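4.2 Collection rig and toy-kitchen tasks

All demonstrations were recorded on one rig, which the student team on the Itisel course built during the first half of the year. The rig has two arms fixed on opposite sides of a square table, facing each other. Both can reach the middle of the table, but neither can comfortably reach the far side, so most objects that start near one arm have to be handled by that arm or passed across.

The enclosure is draped in dark cloth. An earlier version stood open in the teaching lab at Gronow, and policies trained there did badly whenever people walked behind the table or the blinds were moved. We did not try to measure this effect on its own. The open recordings were dropped and are not part of the counts given in this section.

Tasks were chosen by the students from a list of 13 candidates. We asked for tasks that a person could finish by teleoperation in under a minute after a short practice, and that used cheap objects which could be replaced if crushed. Toy kitchen items met both conditions. The final set has 12 tasks, the thirteenth having been removed when its main object broke and the shop no longer sold it. The tasks fall into two groups: single-arm tasks, where the other arm stays out of the way, and shared tasks, where both arms move during the same episode.

Each student operated the arms through the Vulley interface, a pair of hand controllers and a foot pedal that starts and ends an episode. Episodes were marked as kept or discarded by the operator straight away, and a second student checked the kept ones later. In total we kept 1,000 episodes. Discarded episodes were stored as well — they are used in Section 5 as negative examples for the success classifier.

Object positions were varied by hand between episodes. We gave the operators no fixed grid, only the instruction to move every loose object before starting again. This is less even than random placement by computer, and the spread of start positions shows some habits. Small items tend to be put down near the left arm, for instance, and the larger toys near the centre.
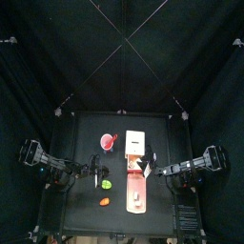

Last changed: Feb 10, 2026
Figure 2. The rig seen from above with the toy appliance at the centre of the table, the right gripper over its middle section, and a pink cup and two toy food pieces nearby.

The layout in Figure 2 is typical in how close the objects lie to one another. With a long toy in the middle of the table, both arms work over the same small area, and the main cause of discarded episodes in the shared tasks was contact between the grippers. We added a slow-down zone over the centre in May, and the students reported that it made the arms easier to control, although episodes took longer. Data from before and after the change are labelled separately in the Surkarura release.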